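Hands for the Laundry Room
Four grippers, one arm and eight months of closed doors

Print this article | E-mail this article

The laundry trial at the Zarau Institute began in April with a request from the institute's own housing office. The office wished to know whether a mobile arm could carry out a full wash cycle in a shared laundry room: open the machine, load it, close it, and later take everything out again. The arm was already available. The question put to the automation group was which gripper should be mounted at the end of it.

Four candidates were selected. The Punis is a two-finger parallel gripper with stiff metal fingers and interchangeable tips. The Gezer has three jointed fingers that wrap around an object as they close. The Dosach is a soft gripper, inflated by air, and is sold mainly to food packers. The fourth was an older two-finger unit built in the institute's workshop, included so that the others could be compared with something the staff already knew well.

Each gripper was given the same set of tasks in the same order. An attempt was scored as complete only if the arm finished without help and without leaving an item on the floor. In all, 800 attempts were planned for each gripper. Three of the four reached that number. The Dosach was withdrawn after 329, when a second air chamber failed and replacement parts could not be delivered in time.

The door proved to be the most demanding part of the work. A front-loading washer presents a smooth, curved rim with very little to hold, and the catch must be released before the door will swing. The Punis was the most dependable here. Its thin tips could be placed behind the edge of the rim and drawn back in a straight line, and the wrist needed only a small turn to follow the door as it opened. The Gezer required more space for its fingers and more often lost its hold in the first part of the swing. With the Dosach, the door was seldom opened at all.

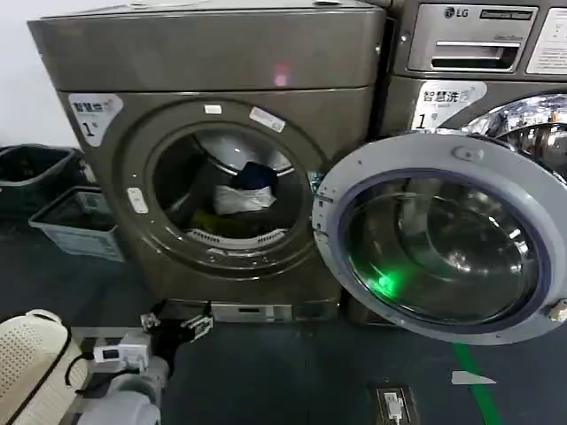 The gripper near the base of a closed washer, with the door of the next machine open.

Loading and unloading gave a different result. Cloth has no fixed shape, and a gripper that performs well on a rim may perform poorly on a damp towel. The stiff fingers of the Punis tended to take hold of a single fold and to leave the rest of the item behind, so that a bedsheet might require three or four visits to the drum. The Gezer gathered more cloth in each grasp and was the quickest of the four at emptying a full load. The Dosach was gentle with light clothing but could not lift wet denim.

The drum itself raised a second difficulty. Once the wrist has passed through the opening, the room for movement is limited on every side. A wide gripper that appears well suited to the task on a bench may be unable to open its fingers fully inside the machine. The Gezer was affected by this more than any other unit, and its grasping program was rewritten twice during the summer to keep the fingers partly folded until they had cleared the opening.

Camera placement was also examined. A camera mounted high on the robot gives a good view of the machines and of the baskets on the floor, but the arm blocks part of that view once it reaches into the drum. A second camera close to the gripper removes much of the problem and brings one of its own, for the picture changes with every movement of the wrist. The group found that the high view was preferable for approaching a machine and the close view for finding cloth. Glass and polished metal were troublesome for both. Bright reflections on a door can be mistaken for an edge, and 37 failed attempts were traced to this cause alone.

Changes to the controller had a greater effect than had been expected. In the early weeks, the arm was commanded by position only, and it pushed or pulled until it arrived where it had been told to go. A limit on force was added in the fifth week. From that point the arm would yield slightly when a door resisted and would try again from a new angle. The workshop gripper, which had been at the bottom of the table, improved more than any other unit under the new setting. Members of the group now recommend that no gripper be judged for this type of work until the force limit has been set with care.

Cost received less attention in the trial, although the housing office asked for it to be recorded. Finger tips were the main expense for the Punis, which used over 20 pairs. The Gezer needed no new fingers but spent nine days out of service with a cable fault.

The group's report does not name a single preferred gripper. For a laundry room in which the doors are opened by residents, it favors the Gezer. For one in which the arm must manage the doors as well, it favors the Punis, fitted with wider rubber tips for handling cloth. A further round of tests with those tips is planned, and the Dosach will be entered again if its supplier is able to provide a stronger air chamber. Folding has been left outside the scope of the work.

Last updated: 19th December

Contact the editorial office | Copyright Zarau Institute. All rights reserved. | Back to top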